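Mangubat Craft Room: Worktable Walk-Around, May
Checklist with comments, bench 2
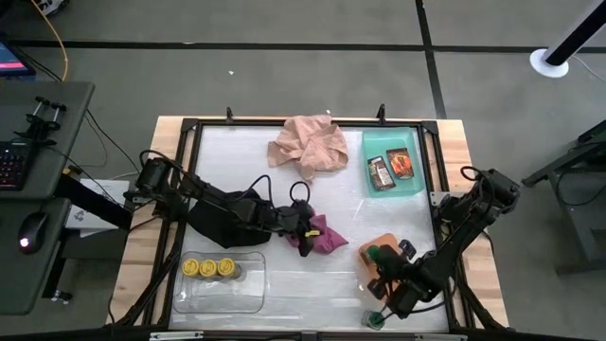
The bench 2 top, with the cloths, the green tray and the jars with the yellow lids.

Thank you to everybody who keeps using this sheet and writing on it. I know a checklist is nobody's favorite reading, but the comments people leave are the best part, and I do go through them all with a cup of coffee. Please mark each line OK, FIX or ASK, and if you're torn between two of them, pick ASK and we'll look at it together.

Sheet number: 721
Room: Plurnby side, gray floor
Time of walk-around: 8:40 a.m.

1. TABLE AND FRAME

Table stands level and doesn't rock when leaned on: OK
Comment: I leaned on all four corners, and then I leaned on them again with my whole weight, which got me a funny look through the door. Steady as can be.

Black metal frame is tight all the way around the top: OK
Comment: Ran a hand along the whole thing. There was one spot on the near side where my sleeve caught last time, and it feels smooth now.

Two black clamps on the far edge are snug: FIX
Comment: The left one is fine. The right one turned a little under my fingers, so I snugged it by hand, but I'd like somebody to go over it with the proper wrench before the afternoon group comes in. Please initial it when it's done!

White padded surface is flat enough to work on: ASK
Comment: It has some wrinkles again. They're slight and I don't think anyone is going to trip up a project over them, but a jar set down on a wrinkle can lean, and I'd sooner we talked about it now. Could we pull the padding snug at the next cleanup? The spare piece is on the Simik shelf, stock number 1554, if we decide to swap it out.

2. CLOTHS

Cloths are free of pins, needles and snips of wire: OK
Comment: I shook out the pale pink and the magenta, both sides, over the bin. Nothing fell out. I do this every time, even when I'm sure, and I'd love it if you did too.

Cloths folded when the table is not in use: FIX
Comment: The pale pink one was in a heap toward the far side of the top. It's a lovely soft color and it's a shame to see it crumpled (and a heap is just the place for a needle to hide). Fold in half, fold in half again, done.

3. SMALL CONTAINERS

Jars have their lids on: OK
Comment: Three little jars in a row by the clear plastic container, yellow lids on every one. I tried each lid and they're all good and tight. Whoever lined them up so nicely, thank you, it made this part very quick.

Jars checked for chips: OK
Comment: Turned each one in the light from the window. If you ever do find a chip, wrap the jar in newspaper and write GLASS on it before it goes in the bin, even a tiny one.

Clear container has no cracks or sharp corners: OK

Green cup kept back from the edge: ASK
Comment: The small green cup lives down toward the near right of the table, and that's where elbows go. It's only a cup, I know. Would the tray side be a better home for it? I'm happy either way, so tell me what suits you.

4. TRAY AND LOOSE ITEMS

Mint-green tray sits flat, raised edges not split: OK
Comment: I flexed it gently and it came right back.

Only project items in the tray: FIX
Comment: There are trading cards in it, two of them, one dark with a light panel and one with orange and red artwork. If they're yours, please collect them from the Cleltden drawer, where I'll be putting them in an envelope so they don't get glue on them.

Orange board has smooth edges: OK
Comment: Went around it with a bit of old stocking, which snags on anything rough. No snags.

5. AROUND THE TABLE

Floor clear for a full step on every side, apart from the dark cables on the desk side: OK
Gray desk to the left, both levels, nothing stacked to tip: OK
Comment: I'd still keep the heavier things on the lower level, please.

Left to do: wrench on the right clamp, fold the pink cloth, move the cards, decide on the padding and the cup. Leave the finished sheet in the wire basket by the door, and use the back of it if you run out of room.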